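May, 10:40 p.m.
By Hodoroagă

Too wired to sleep, so I'm writing. I did the dinner dishes tonight with my sleeves rolled up like it was 1980, grumbling the whole time, and of course I started wondering again when a machine is going to take this off me. I've been asking that since I was a kid watching cartoons!

Work is no help. At Fondano we have a Jerketti unit on the packing line that closes boxes all day and never complains, and everyone who tours the place comes out sure the housekeeping robot is next. I'm not so sure. Every box on that line is the same box. My kitchen has 36 kinds of everything, half of it chipped, and it all gets put down wherever there's a gap (mostly by me). Closing a box is one job. Clearing a table is a new job every time — even the forks never land the same way twice.

I said this at lunch and got told I'm a snob about dishes. Maybe! I did say I'd pay 50 dollars a month for something that could clear up after supper without me standing over it, and then I went up to 80 if it did the pans. I'd probably still stand over it.

Anyway, I keep going back to one picture, so it's going in here. 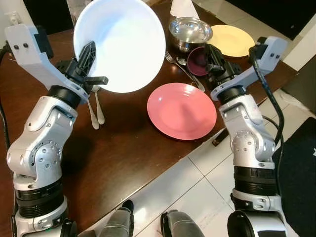 One gripper on the rim of the big white bowl, the other reaching by the little maroon one.

What gets me is the silverware. A bowl gives you a nice fat rim to grab, fine, but a fork lying flat on polished wood? I have trouble with that myself when my nails are short. And then there's the pink plate, low and flat, which I'd slide to the edge of the table and tip into my other hand without thinking. How do you teach that one?

My guess tonight is six years before I'd trust one with the good plates from Warnness. Last spring I was saying two, so I'm going the wrong way. The roasting pan is still soaking and I'm leaving it till morning.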